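Lab notebook – handling rules for hand-held grippers, version 4
October, Stollavby bench, morning

Today I rewrote the rules for demonstrations done by hand, before the people in Brultcombe start their part of Toltum. The old text was two pages and it left too much to personal taste. When I went through the set of 2,869 recordings, I found the same task done in very different ways, and for many of them I could not say which way was the correct one.

The rules as they stand now:

Grip first, then lift. Both pads must touch the object before it leaves the table. If only one pad touches, open the jaws and start again. Pushing an object against the box to get a better hold is not allowed.

Keep away from ports and openings. With small electronics we close on the outer body only. A pad edge inside a slot can bend what is in there, and we do not see the damage until later.

Clear plastic parts count as part of the object. In version 3 it was not written, so one person closed on the plate and the next person avoided it. I chose to avoid it, always.

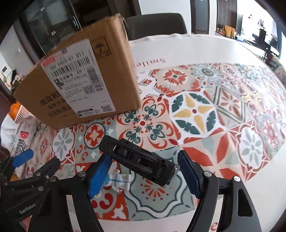

Black device with clear plate between the jaws, USB-C port near the plate end.

Labels: a shipping label with readable address text should be covered or turned away before we begin. I want this as a check at the start, with a signature. Lindqvist asked if blurring afterwards is enough. My answer is no for new work, yes for old recordings.

Table cloths with a pattern are permitted. I know that some colleagues prefer a plain surface, but homes have patterns, and the rule should not make every table look like our bench. Do not change the cloth in the middle of a series.

Second gripper: when it is not needed for the task, it stays still and open at the side. It must not cross over the first one.

Pads: check before each series of 14. Replace both together, also if only one is worn – I have seen uneven grip from mixing old and new.

Still open: what to do with small loose items near the object. Version 3 says "remove if disturbing", and this is not a rule, it is an opinion. I will propose a fixed distance, but first I need to measure how wide the jaws open at full stroke. Send the draft to Brultcombe after that.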